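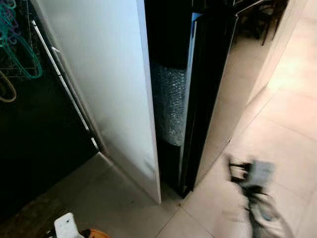 Print this page | E-mail this page

Section 4: Installing and levelling your Yeom upright refrigerator

Read this section through before you move the appliance. Two people are needed for steps 1 to 5. If you bought the unit through Fodard Home and paid for delivery with placement, the crew will have done steps 1 to 4 and you can start at step 5.

4.1 Choosing the position

Stand the refrigerator on a hard, flat floor that will carry its full loaded weight. Tile, concrete and sealed timber are all suitable. Carpet and cushioned vinyl are not, as the feet sink over time and the doors drift out of line.

Leave 50 mm of clear space behind the cabinet and 50 mm above it. The sides need less, but the door must be able to swing past 90 degrees or the crisper drawers won't come out for cleaning. Check this against any wall, bench end or pantry handle on the hinge side.

Keep the unit away from the oven, the hot water service and direct afternoon sun. If it has to stand next to an oven, leave at least 300 mm between them or fit the Trustov insulating side panel (sold separately).

Note: Garages and enclosed verandahs get too hot in summer and too cold in winter for this model. The warranty does not cover cooling faults where the unit has been installed in one.

4.2 Moving the unit into place

1. Remove the outer carton and the foam base. Keep the base until you are sure you won't need to return the unit.

2. Tape the door shut with the blue tape supplied. Do not use packing tape, which lifts the finish.

3. Lay the two cardboard skids on the floor in front of the opening.

4. With one person on each side, walk the cabinet onto the skids and slide it straight back. Don't pull on the door or the door handle.

CAUTION: Never tilt the cabinet more than 45 degrees. If it has been carried on its side, stand it upright for 4 hours before switching on so the compressor oil can settle.

5. Check that the power cord is not pinched behind the cabinet and that you can still reach the plug.

4.3 Levelling

The front feet adjust and the rear rollers do not. You will need the flat spanner from the accessory bag and a spirit level.

6. Take off the kick plate by pulling it forward at both ends.

7. Place the level on top of the cabinet, side to side. Turn the foot on the low side clockwise, seen from above, until the bubble is centred.

8. Turn the level front to back. The front should sit slightly higher than the rear - 3 mm is enough. This lets the door close under its own weight from half open.

9. Push gently on one top corner. If the cabinet rocks, one foot is not carrying weight. Wind it down until it does, then repeat step 7.

10. Refit the kick plate.

4.4 Water connection (ice maker models only)

Use the new hose set supplied, not an old one from a previous appliance. Connect to the cold supply only. Water pressure in some areas goes over the limit given in Section 9, and a pressure-limiting valve must then be fitted by a licensed plumber.

11. Turn off the supply at the tap.

12. Push the hose into the inlet fitting until the mark on the hose disappears.

13. Open the tap slowly and look for drips at both ends. Check again the next morning.

14. Throw out the first three trays of ice.

CAUTION: Do not connect the unit to tank or bore water without a Roltetti inline filter on the supply side.

4.5 Switching on

15. Wipe out the interior with warm water and a little bicarb soda, then dry it.

16. Plug directly into a wall power point. Do not use a power board, extension lead or double adaptor.

17. Leave the controls at the factory setting until the unit has run overnight, then load it. Warm food put in early slows the first cool-down and may set off the temperature alarm.

Clicking and gurgling are normal during the first day. A steady rattle usually means the drain tray at the rear has shifted - slide it back until it clips.

If the alarm is still showing after a full day, see Section 8, Troubleshooting, before booking a service call.

Section prepared by Oleksandra Tkachenko. Technical check by Ro-un Moon. Revised April.

We use cookies to remember your model number and region. Accept | Manage settings

Contact us | Copyright Yeom Appliances | Back to top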